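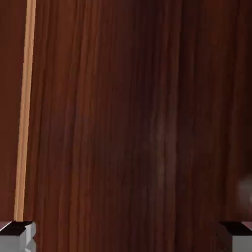 The bus to Costville was late again, and Jolanta had only the letter in her pocket and a bag of plums.

"You are going to your sister?" asked the old man on the bench. It was Mr Gidey from the bakery.

"To the wedding of my sister," she said. "I was not invited until yesterday."

He thought about this for a while. Then he took a plum, although she had not offered him one.

"In July I also received such a letter," he said. "From my brother. I did not go."

"And do you regret it?"

The bus came around the corner with its lights on. Mr Gidey stood up, wiped his fingers and lifted her suitcase.

"Sit on the left side," he said. "From there you will see the river."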